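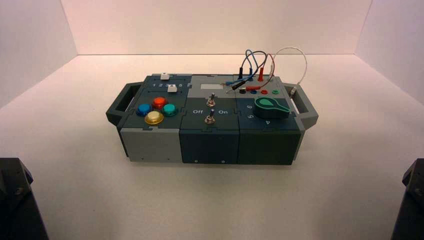
Checking the controls on a modular control box

Applies to three-module boxes with sliders, push buttons and toggle switches in the top panel. The check covers mechanical condition first and electrical continuity second. A multimeter, a small screwdriver and a soft brush are needed.

1. Preparation

Disconnect the supply and any signal lead. Lift the box by both end handles and set it on a flat, light-coloured surface, where a dropped screw is easy to find. Turn it so that the slider module is on the left.

2. Seams

The modules meet along interlocking, puzzle-piece joints. Run a fingertip along each seam across the top panel. The two faces should be level. If one stands proud, slacken the front screws on that module by half a turn, press the joint down and retighten. Do not force the screws. The printed cases supplied by Prendik strip easily.

3. Sliders

The track is numbered 1 to 5. Move each knob from one end to the other and back, 7 times. Travel should be even, with no gritty section. Brush out the slot if it drags. Where the resistance changes abruptly between two numbers, replace the slider.

4. Push buttons

There are four, set in a diamond: blue left, red-orange at the top, green right, yellow at the bottom. Press each at the centre of the cap and then at four points on its rim. It must return fully from every position. A cap that sticks on one side usually has its ring overtightened from below.

5. Toggle switches

Two metal toggles are fitted in the middle module. The front one is marked Off on the left and On on the right. Confirm that it stays in each position when the box is tapped lightly on the underside. The rear toggle is checked in the same way. If your wiring sheet gives it a function, write this down before going further.

6. Continuity

Open the case and set the meter to the 2000 ohm range. Measure across each button, pressed and released. A closed contact should read close to zero. Anything over 7 ohms calls for cleaning or a new switch. Repeat for both toggles.

7. Record

Enter the results on the Wesitz check sheet, one line per control. Repeat the check after 300 hours of use.

Last revised October 12, 2020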